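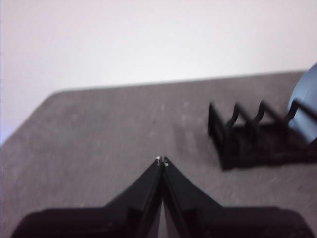 Two black fingers, tips almost touching

Nasitz stick-on reversing sensor, reviewed
Jun 25, 2020

I have scraped the same pillar in the Prostcombe multi-storey twice. The second time, Siu-ming Tseng was in the passenger seat and said "pillar" in the voice you'd use to point out a nice church. So I bought the Nasitz, a reversing sensor for people whose cars were built before cars had opinions.

It comes in two bits. One sticks to your number plate, the other sits on the dashboard and beeps. The box promises fitting in 20 minutes. I took 40, most of it spent looking for the tiny screwdriver, which I had put somewhere safe (the dog's bed).

The beeping is good. It starts slow, gets faster, and ends in one long note like a hospital drama. There are three volume settings: loud, louder, and one I haven't dared try with a passenger. It notices walls, bollards and other people's bumpers. It also notices heavy rain, long grass and, on the ramp at Lau Street, the ramp. Chak-lun Kan has the older model and says you stop hearing it after a week, though I'd have thought that was a bad sign in an alarm.

Battery life is fine so far. The instructions say 500 parks to a charge and I have managed 200 without a flicker. The sticky pads are less impressive. Mine let go in the car wash and I had to walk back in for it, past a man holding a very wet broom.

I looked at the Irnitz too, which has a camera and costs double. I don't want to see the pillar, I've met it.

Four stars. One off for the pads. I'm going back to Prostcombe in July, same level if there's room, and I'll update this if the paint is still on.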